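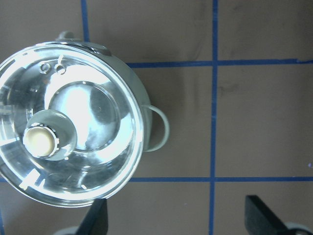
Warum hat der Topfdeckel Löcher?

Wissen für Kinder, August 2021
Von Fouad Hourani

Ein Deckel hat eigentlich nur einen Beruf: Er soll oben auf dem Topf liegen und zu sein. Trotzdem haben viele Deckel Löcher. Wer hat da nicht aufgepasst?

Niemand, die Löcher gehören dahin. Wenn Wasser kocht, wird es zu Dampf, und Dampf ist ein Angeber. Er braucht viel mehr Platz als das Wasser, aus dem er entstanden ist. Unter dem Deckel wird es ihm schnell zu eng. Dann drückt er von unten, der Deckel hüpft und klappert, und irgendwann läuft die Brühe über den Herd. Durch ein kleines Loch kann der Dampf einfach hinausspazieren, und der Deckel bleibt liegen.

Und warum kocht man überhaupt mit Deckel? Dampf nimmt Wärme mit. Ohne Deckel heizt du also vor allem die Küche. Das ist im November ganz nett, aber die Nudeln haben nichts davon.

Auf den Deckel gehört außerdem ein Knauf, damit man ihn anfassen kann. Knäufe sind oft aus einem Stoff, der Wärme schlecht leitet. Metall leitet sie sehr gut. Wer einmal an einen heißen Metallgriff gefasst hat, weiß das für den Rest seines Lebens. Nimm lieber einen Topflappen, auch wenn der Griff harmlos aussieht. Griffe sehen immer harmlos aus. 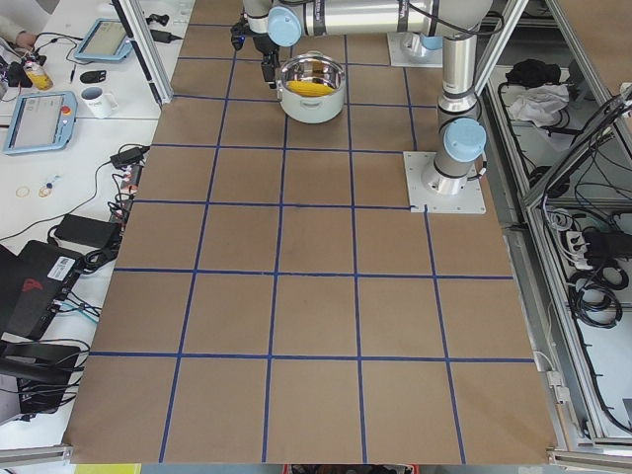

Nehmen wir einmal an, du willst einen Maiskolben kochen. Ein Maiskolben ist lang, ein Topf ist rund, und die beiden haben sich vorher nicht abgesprochen. Am besten legst du ihn quer hinein. Passt er nicht, darf ein Erwachsener ihn in der Mitte durchbrechen. Das knackt herrlich und sieht sehr stark aus.

Jetzt Wasser dazu, bis der Mais bedeckt ist, und Deckel drauf. Salz kommt erst auf den Teller. Meine Oma behauptet, im Kochwasser mache es die Körner hart, und mit meiner Oma diskutiere ich nicht. Nach 18 Minuten ist unser Mais meistens weich.

Beim Aufmachen hebst du den Deckel so an, dass die Öffnung von dir weg zeigt. Der Dampf hat lange gewartet und kommt jetzt auf einmal heraus.

Und die Tropfen innen am Deckel? Das ist Dampf, der wieder zu Wasser geworden ist. Er war also fast draußen und muss jetzt zurück in den Topf.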